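Gripper pad tearing, box keeps slipping
Posted by Bradness, 3 August 2018

Left pad on one of our hand-held grippers has gone ragged along the top seam, little flap hanging off the bottom. Clear box now slips when I lift it. 3 drops in 40 lifts. Glue it or bin it?
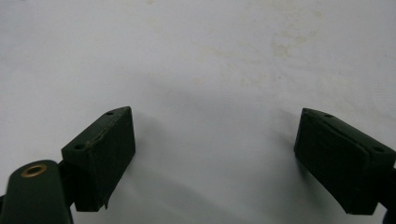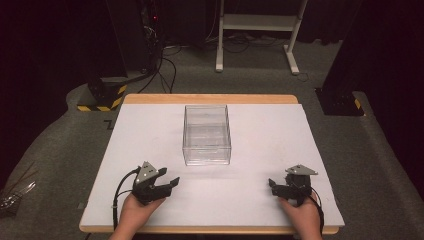 First: the pads, torn flap on the left one. Second: both grippers and the box.

Tse
Bin it. Glue goes hard and then it slips worse. Check teh other pad too.

Welbridge
Had same in April. Trimmed the flap with a blade, fine for 21 lifts then dropped one. Keep fingers clear whlie you test.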